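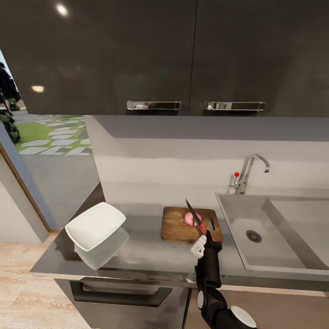

Section 4. Loading and running the Counter Prep scene

Applies to Vandano kitchen sim pack, all arm models. If you bought the pack without the arm model (environment only) skip to Section 6.

Before you start

You need the base simulator installed and licensed (Section 2) and the arm profile calibrated (Section 3). Don't skip 3. Half the support mail we get is people running Counter Prep with the default arm profile, which has the wrong finger length, and then the knife goes through the board.

Also need:
- Nusier controller plugin, enabled
- 3,000 MB free disk for the logs folder
- a gamepad or the Fletbridge hand controller. Keyboard works but it's slow going for the cutting task

Close other scenes first. Two kitchens open at once will load, but the contact solver gets shared between them and everything feels like it's under water.

4.1 Load the scene

1. Open the launcher. Pick Scenes, then Kitchen, then Counter Prep.
2. Choose your arm from the drop-down. Name must match the profile you saved in Section 3, exactly, capitals included.
3. Leave Seed at 148 for the first run. Change it later when you want objects moved around.
4. Press Load. First load compiles the shaders. Go get coffee. After that it's quick.
5. Wait for the status bar to say Ready. Not Loaded. Loaded means the geometry is in but physics is still settling, and if you grab something now it may jump.

Note: if Ready never shows up, check that the Nusier plugin is ticked. It unticks itself after an update. Known issue.

4.2 Check the arm

1. Press Home. Arm goes to rest position, gripper open.
2. Nudge each joint a little in both directions. Watch the readout, the numbers should follow with no lag.
3. Open and close the gripper on nothing. Both fingers should meet. If one stops short, back to Section 3.
4. Press Zero Force. The force bars drop to flat.

Caution: do not press Zero Force with anything in the gripper. The weight gets written into the baseline, and every reading after that is off until you reload.

4.3 Pick up the knife

Do this at Speed 1. You can turn it up once you've got the feel.

1. Move above the knife handle, not the blade. Come down from straight above.
2. Rotate the wrist until the fingers sit across the handle.
3. Lower until the contact light goes amber. Amber = near. Green = touching.
4. Close the gripper slowly. Stop when grip force holds steady.
5. Lift a little and wait. If the knife swings, the grip is too far back. Put it down, move toward the blade, try again.
6. When it hangs steady, lift clear of the counter.

Caution: don't drag the knife along the counter to line it up. The edge contact on the countertop is stiff and it'll snap out of the fingers. Lift, turn, lower.

Note: blade contact is set to off by default for anything except food items. If you turn it on for all objects (Settings, Contacts, Blade) expect the knife to catch on the board, the sink rim, whatever it meets.

4.4 Run the cut

1. Bring the knife over the board with the item under it. Check the item is resting, not sliding. There's a Settle button if it is.
2. Switch to Tool Frame. From here up/down follows the blade, not the room. Much easier.
3. Lower until green.
4. Push down in short steps. Let go of the stick between each one.
5. When the cut registers, the item splits and you get a beep. Lift straight up.
6. Repeat as many times as the task card says.

If the item rolls, don't chase it. Press Retry Step and it goes back to where it was at step 1 of this part. Retries are logged, which is fine for practice but matters if you're exporting demos. See 4.7.

Max push force is capped at the value in the arm profile. Raising the cap does not give you cleaner cuts. It gives you a board on the floor. We've tested this a lot.

4.5 Put the knife down

People rush this bit and then have a dropped knife at the end of an otherwise good run.

1. Lift clear of the board, high enough to miss the item and any pieces.
2. Switch back to Room Frame.
3. Move to open counter. Front of the board is usually the easiest, short reach for the arm.
4. Lay the blade flat. Lower to green.
5. Open the gripper all the way, pause, then lift straight up.

Pause in step 5 is not optional. Lift too early and one finger can still be in contact, and the knife comes along for the ride.
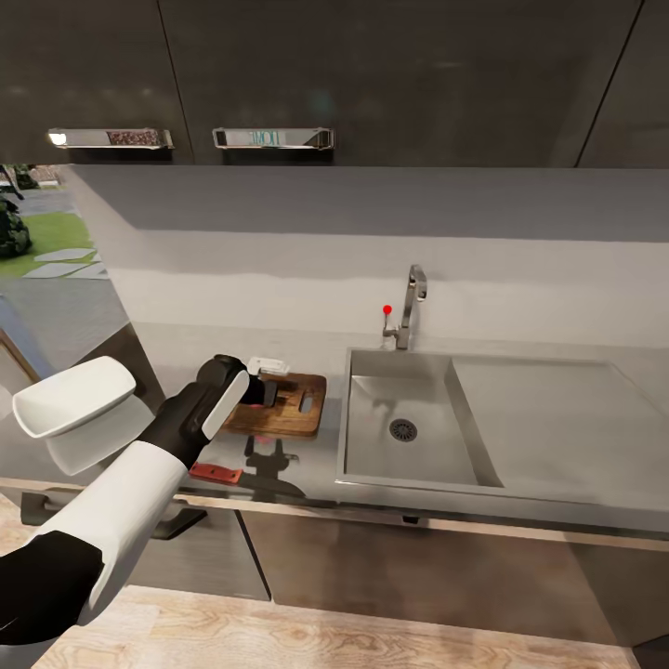 4.6 Moving the small items

Same idea as the knife but lighter touch. Set Grip Limit to Light before you go near anything small. The default is tuned for tools and it will shoot a small object out sideways.

1. Open the gripper wide.
2. Come in over the object with the fingers either side. Watch you don't bump the board on the way, it isn't fixed down.
3. Lower to amber. Check both sides for clearance. Use the second camera (Tab) if your own view is blocked by the hand, which it will be most of the time.
4. Lower to green, close slowly.
5. Lift and carry.

If the board did move: Objects, Board, Reset Position. This resets the board only, not what's sitting on it, so stuff may drop a bit when the board goes back. Press Settle after.

Plates: one at a time, top one first. The stack has no glue setting. Grip at the rim. If two come up together you went too deep, lower and reopen.

Sink: works as a plain container. There's no water in this version. The faucet lever is in the model but has no task attached to it in Counter Prep, so leave it be.

Cabinets and drawers: handled in Section 5. They're locked in this scene unless you unlock them in Settings, Joints. If a handle won't budge that's why.

4.7 Recording and export

1. Press Record before you move the arm. Recording from mid-move gives you a jump in frame one and most training scripts will reject the file.
2. Do the task.
3. Press Stop. Home the arm after stopping, not before, unless you want the homing in your data.
4. Mark the run Good, Bad or Unsure. Unmarked runs are saved but don't export.
5. File, Export, choose folder.

Runs longer than 1,000 seconds get split in two. File names get _a and _b on the end. Keep them together in the same folder or the merge tool wont find the second half.

Untick "Include retries" if you only want clean runs.

Camera views are saved one file per view. To save disk, turn off the ones you don't use (Settings, Recording, Views). Turn them off before you record. Can't be stripped out afterwards, for now.

4.8 Changing the setup

Once the default seed feels easy:

- New seed: moves objects on the counter. Any whole number is OK. 337 is a nasty one, start there if you want practice with awkward wrist angles.
- Lighting: three presets, day, evening, ceiling only. Changes the reflections on steel and cabinet doors quite a bit. Worth mixing if you train on camera images.
- Finger pads: standard or soft. Soft grips better but settles slower. Re-run 4.2 after switching.

Caution: changing seed mid-recording ends the recording with no warning. We know. Fix is planned for the July build.

4.9 Trouble list

Gripper closes but nothing lifts
Contact is off for that object. Objects, pick it, tick Contact.

Knife spins in the fingers
Grip too far back, or Grip Limit still on Light from the last task. Set it to Tool.

Object sinks into the counter
You moved it before Ready. Reload the scene.

Arm stops partway and the bar flashes red
Joint limit. Back off the way you came. Don't fight it with the stick. If it happens at the same place every time, move the arm base a little closer (Settings, Base, Offset) and do Section 3 again.

Arm shakes when holding something still
Nearly always the frame rate. Drop the reflections to Low. If it still shakes with low reflections, turn off the extra camera views.

No beep on cut
Check sound first. Then check the item is a cuttable one, they have a small blade icon in the Objects list. Non-cuttable food just gets pushed around.

Fletbridge controller not found
Plug it in before opening the launcher. Replug and restart if you forgot.

Valentini arm shows up with no fingers
The finger pack is a seperate download. Get it from your account page, unzip it into the Arms folder, restart.

Anything not on this list, send us the log from the logs folder plus your arm profile. Scene setup questions go to Loredana Russo on the support desk, put "Counter Prep" in the subject line. Please send the actual log file, we can't read much from a screenshot of it.

Next: Section 5, Drawers and cabinet doors.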